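Cell notes: utensil packing arm at Skirnthorpe

The Skirnthorpe cell came back into service in March after a gripper rebuild and a full re-teach. It handles loose kitchen utensils for the Wuisan line, taking them one at a time from a flat pick surface and placing them in card trays. Readers who run the same arm at other sites asked for the settings and the order of work, so both are set out below.

The fault showed up first as dropped handles. Flat-headed turners were being gripped near the neck, then rotating in the fingers during the lift. Grip force was within limits. The finger pads were not: both had worn to a slight taper, and the left one had a loose screw behind it. Pads and screws were replaced as a pair. Do not mix a new pad with an old one on this hand, as the closing point shifts to one side and the homing routine does not correct for it.

After the pads were fitted, the hand was homed with the fingers clear of the surface, and the tool center point was measured again. The old value was 4 mm too long. It had been carried over from an earlier set of fingers and had gone unnoticed while the pads were thick enough to hide it. The payload entry was checked at the same time and left alone.

Pick order was also changed. The arm now stops above the utensil with the fingers open, waits for the pose estimate to settle, then turns the wrist so the fingers close across the handle. The approach height is 80 mm. Final descent is straight down at reduced speed. Earlier versions combined the turn and the descent in one move, which saved a little time and caused most of the contact faults in the log.

All of this was tried in the Nastance simulator before the real arm was powered up. The model there is kept plain, with the arm, one part and a blank background, so that a run can be repeated quickly with only the part angle changed. The turner is the part used for most checks.

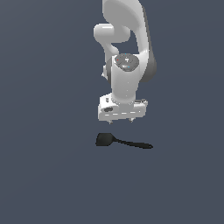

A total of 212 simulated picks were run over the range of handle angles. Those that failed were nearly all at steep angles, where the wrist came close to its joint limit. A second wrist solution was added for these, and the planner now picks whichever leaves more travel in the last joint.

On the real cell the same program was run at low speed for about 6 hours before the guard settings were returned to normal. No handle rotation was logged in that period. One stop was recorded – a cable tie catching on the wrist – and the tie was trimmed and turned inward.

Pad wear is now on the monthly check sheet. Metel holds the spare pads and screws, and orders should give the hand type as well as the cell name. The updated program and tool file are in the shared cell folder, and the previous versions have been moved to the archive.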